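Ticket: Chronograph seconds hand does not return to zero
Product: Stimell desk chronograph, Anov movement
Status: Closed, repaired
Opened: 29 Oct 2022

Reported problem

Owner says the chronograph seconds hand stops 3 seconds past the zero mark after reset. Timekeeping was fine until the chronograph was first used for long runs. The pusher at two o'clock also feels stiff on the first press. Watch bought new in January. No drops or water reported.

First reply from support

Asked the owner to do the following and write back:

Pull the crown to the time-setting position.
Hold the upper pusher until the hand starts to move on its own.
Tap the lower pusher until the hand sits at zero.
Push the crown in and run the chronograph for one minute, then reset.

This is the correct procedure for the quartz version only. The owner replied that nothing happened when the pusher was held. Serial number checked again and the watch is the mechanical version, so the steps do not apply. Our mistake. Ticket moved to the bench.

Bench log

Received in the Plesto mailer, box and papers included. Crystal and case clean. Scratch on the clasp noted on the intake form.

Timing, chronograph off, dial up: gaining 15 seconds a day. Out of spec for this model but not related to the complaint.

Timing, chronograph running: amplitude drops more than expected. Stopped and reset ten times. Hand landed past zero on every try, always in the same spot.

Caseback off. Reset hammer and spring look normal. Heart cam clean, no wear on the face. Hand removed and the chronograph reset again with a mark on the post. The post returns to the same place each time. That means the hand was set wrong or has slipped on its post, and the cam is fine.
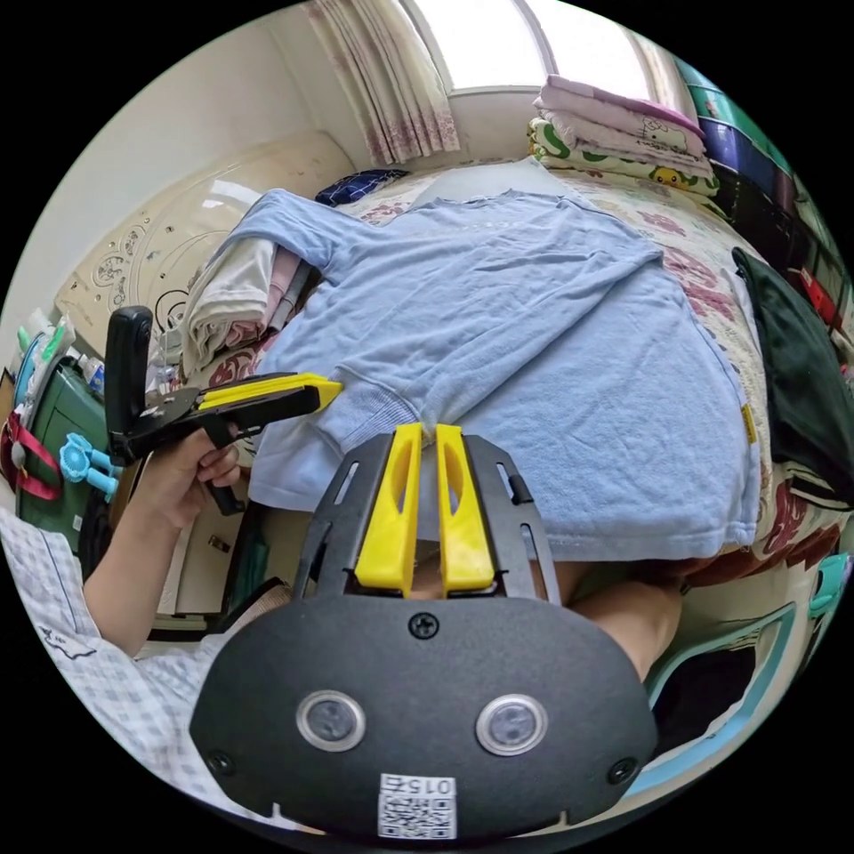 Posted by the McIver Watch Service help desk
Filed under: Repairs, Chronographs

Fitting the hand back at zero did not hold. After 100 resets it had moved again. The tube on the hand is loose on the post. Closing up the old tube is possible but we don't do that on hands this light. Ordered a new seconds hand.

Pusher at two o'clock: old grease in the tube. Cleaned, new gasket, greased. Feel is now even from first press to last.

New hand arrived and fitted. Another 100 resets, no movement. Rate adjusted. Water test passed.

Charge: 160 for the hand, gasket, labor and return shipping. Owner approved by email before the work was started.

Resolution

Loose hand tube. Hand replaced, pusher serviced, rate corrected. If the same complaint comes in on this model, check the serial number before sending any reset steps. The quartz and mechanical versions have the same dial and the same pushers.

Reply template for the quartz version has been changed to ask for the serial number in the first line.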